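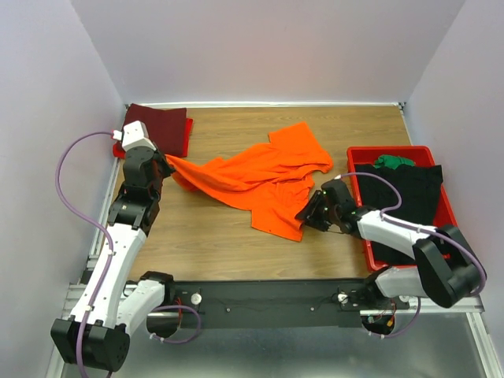 Figure 3. The folding cell at Furkurthorpe. The left gripper holds an orange T-shirt; a red tray with a black garment stands to the right.

4.2 Changes in the work of the folding room

Before the cell was introduced, every person in the folding room took garments from a trolley, folded them and put them on a shelf. The laundry handles 587 pieces in a normal shift, and eight people shared this work. After October the two arms (Figure 3) took over a part of the T-shirts, while trousers and work jackets stayed with the staff.

The number of workers did not change in the period we studied, but their tasks did. Two of them, Bożena Ziółkowski and Edem Ankrah, were given the duty to watch the cell and to step in when a shirt was twisted too much for the grippers. In the interviews both described this as lighter for the shoulders and harder for the attention. Ankrah, who has 22 years in the trade, told us that he missed the rhythm of the table — "with my hands I know when I am finished, with the machine I only wait".

The supervisor, Birger Midtbø, saw the matter differently. For him the main gain was that breaks could be taken at the same time, which was seldom possible before. The staff agreed on this point, although several of them added that they now talk less during the work itself. The new duty was not paid extra, and this question was still open when our visits ended.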